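Notebooks > Water Chemistry > Garnport Intake Series

Search notebook entries Go Advanced search Clear

February, entry 6
Entered by Marcelle Caron, 4:40 p.m.

Purpose. To repeat the copper determination on the Garnport harbor samples, the earlier set having shown unacceptable scatter between duplicates. Samples were drawn by Killian Gaillard at the Collet outfall and at the old Jernetus slip, and were received in the laboratory before noon.

Preparation. All glassware was rinsed with dilute nitric acid and then with deionized water. Sample bottles were brought to room temperature before opening. Two bottles from the slip had loose caps and have been set aside. They are not to be used for reported values.
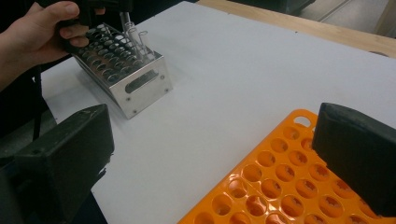 Standards and blanks

A fresh stock solution was prepared by Genalyn Mangubat, and the working standards were diluted from it the same morning. The blank read slightly high on the first pass. After the cell was cleaned, the second pass was within the usual limits. Both readings are retained in the record.

The calibration line was drawn through 8 points. The lowest standard was repeated at the request of Blandine Lacroix, who noted that the February line was steeper than the January one. The lamp has been in service for some 76 hours.

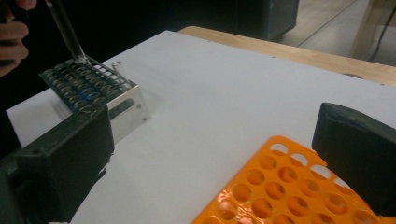

Should the slip samples be filtered before acidification?
Filter first whenever dissolved copper is to be reported. Acidifying an unfiltered sample releases metal from the suspended matter, and the result can then be entered only as total recoverable.

Results. Duplicates from the outfall now agree. Those from the slip remain apart, though less so than before. Cyprian Ziółkowski suggests that fine sediment is being drawn up at low water, and the field sheet does record a falling tide 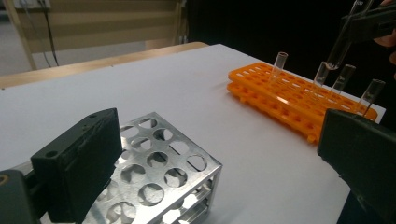
at the time of collection. It is therefore proposed that the next slip samples be taken at high water, at a depth of 3 feet, with turbidity read on site.

Outstanding. Zukar filter order not yet received. Waste log to be initialed. Corrected field sheet requested from K. Gaillard.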